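4.2 Snack baskets and the bedroom

Lozano and Leckie claim that one open basket per room ends the drift of food packets through a home. We doubt it. Of the 39 baskets we logged, 12 had ended up on a bed – hardly a storage place.

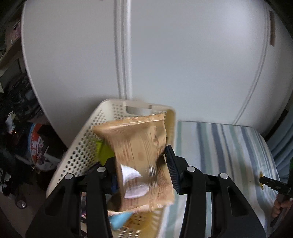

Figure 3. Snack pouch over a perforated basket on a striped sheet.

The basket in Figure 3 holds several packets, and the sheet beside it has a small yellowish-brown stain. We can't say what left it. Still, counting such a basket as "tidy", as the earlier scoring does, seems generous to us.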